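Bol empilable

Le bol empilable est un petit récipient rond et creux, conçu pour que plusieurs exemplaires se rangent les uns dans les autres. J'en utilise tous les jours depuis des années (soupe, céréales, restes de riz, pinces à linge quand il le faut), alors autant prévenir : cet article est rédigé par une convaincue !

Forme et empilage

Tout se joue dans l'évasement. Si la paroi s'ouvre franchement vers le haut, le bol du dessus descend loin dans celui du dessous et la pile reste basse. Si elle est trop droite, les deux se coincent, surtout au sortir du lave-vaisselle, et on finit par tirer dessus comme sur un bouchon. Les bons modèles laissent dépasser un bord qu'on attrape du bout des doigts – chez moi, c'est le premier critère d'achat, bien avant la couleur. Un bol courant contient 600 ml, mais j'ai aussi un faible pour les petits de 311 ml, parfaits pour une compote.
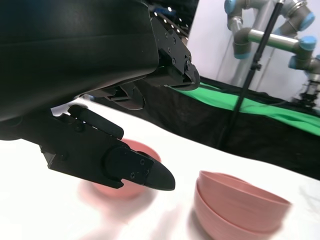

Bols roses, dont deux emboîtés l'un dans l'autre.

Couleurs

Le blanc reste le choix passe-partout, mais les roses sont revenus en force : saumon, vieux rose, rose poudré, chaque marque a son mot à elle. La maison Rornetti en a fait toute une gamme mate, et la boutique Hevavent, à Wekville, vend les siens à la pièce, ce qui arrange bien les gens qui en cassent un par trimestre (j'en suis). Le mat a beaucoup de charme sur une table claire. Il marque un peu plus que le brillant au passage des couverts, je trouve, mais on s'y fait.

Rangement

Chez nous, les piles ne dépassent jamais quatre bols. Au-delà, on hésite à prendre celui du fond et ce sont toujours les mêmes qui servent. Pour les bols en céramique, je glisse une feuille de papier absorbant entre deux pièces – ma grand-mère mettait du feutre, c'était plus joli. Une étagère de 40 cm de large suffit pour trois piles côte à côte, avec un coin libre pour les ramequins.

Entretien

Eau tiède, éponge douce, et on laisse bien sécher avant d'emboîter, sinon l'humidité reste prisonnière entre les parois. Les traces de thé partent avec une pâte de bicarbonate.

Voir aussi : assiette creuse, ramequin, saladier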